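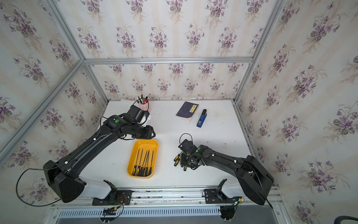

Notebook, petitions bench – January, started 8:40 a.m.

The Pitside petition is finally all keyed in and I am very happy about it. 140 sheets, 14 ruled lines to a sheet, 1134 lines with a name on them. Both passes are done and merged, and the merged file is in the shared folder under Mullstead / wards / pass 2. Please don't edit pass 1, I still want it for the disagreement table.

For anyone opening this notebook cold: this is the petition against Mullstead council's plan to split Pitside between the two neighboring wards. The council got it the night before the first reading, the item was tabled, and the plan came back the next month with one boundary moved by two streets. What I want to know is whether the signatures come from those two streets or from somewhere else. Everyone who was around then says it was "the whole of Pitside." Maybe it was! The sheets should be able to tell us.

Keying notes

Addresses were much better than I feared. Most people wrote a house number and a street and stopped there, and that's all we need. Ditto marks are the big nuisance. Some sheets have one address at the top and ditto marks all the way down, and you can't tell if that is a very full house or somebody filling in for neighbors. I keyed the ditto as a ditto and added a second column with the address it points to, so we can run it either way.

Names we can't read get a question mark and whatever letters are certain. No guessing from the street directory at this stage. I did it twice early on, caught myself, and changed both back.

The comments column is wonderful. It wasn't part of the plan to key it, but I started and couldn't stop – people complain about the bus, the bins, the closed footbridge, a school catchment that has nothing to do with wards. One whole sheet has "we vote HERE" down the margin in the same green ink. I think there's a small separate paper in this column alone, on what people think a ward is for.

Matching, first try

Loaded the merged file into Pollier and matched it to the electoral register for that year. Pollier wants street names spelled out, so "Rd" and "St" have to be expanded first. It also drops accents silently. I only noticed when the Türkmen entries came back unmatched: the register has the ü, our file has the ü, and Pollier strips it from one side only. Turned off the "clean input" box and they all matched at once. So leave that box off! I've written it on the card by the keyboard too.

Some signers aren't on the register at all. I don't want to call those bad signatures. The petition asked for residents, and plenty of residents couldn't vote in council elections or hadn't registered. The council clerk's note treats "signatures" and "electors" as the same thing, and that deserves a paragraph of its own in the write-up.
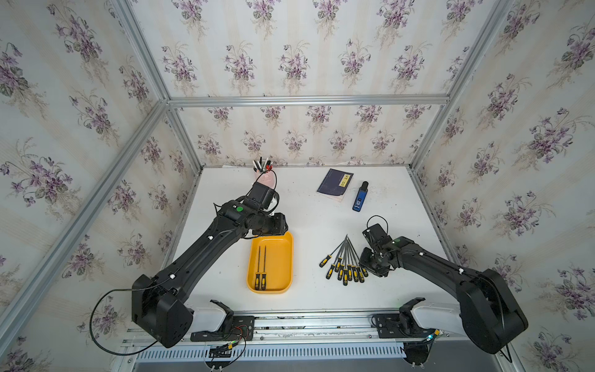

Duplicates

Pollier flags the same name at the same address. It can't tell a person who signed twice from a father and son, so every flag needs eyes. Went through the first batch before lunch and kept a reason code for each decision. When the handwriting clearly differs I keep both. When the writing matches and the sheets came from different collection points, I mark the later one and leave it in the file. Nothing gets deleted.

The sheets from the market stall have far more repeats than the door-to-door ones. Makes sense to me, people pass a stall all week.

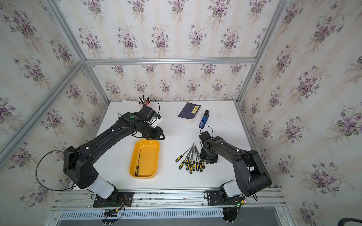
The ward map is the fun part. First draft has one dot per address, bigger where more people signed, with the old boundary and both versions of the new one on top. You can already see a thick band of dots along the moved line, but there's a good scatter at the far end of Pitside too, well away from the two streets, so I don't think either story wins outright. The colors were awful, though: red dots on gray, with the boundaries in black, and it looked like a rash. I've redone them from the wallpaper, purple on pale cream, with green for the boundaries and the faint beige of the stripes for the streets. Those little violet bouquets stay perfectly clear against the stripes and now the dots do as well. Printed one at letter size and it reads fine from across the bench.

To do

Second batch of duplicate flags, same reason codes.
Ask the Mullstead record office if the covering letter survives. The minutes mention one.
Run the street totals both ways, dittos in and dittos out.
Find out which edition of the register Pollier is reading. The file name and the title page disagree.
Key the comments on the last few sheets, where I skipped them to get finished.

Stopped at 5:15. Map draft is pinned up by the door, pencil on it freely.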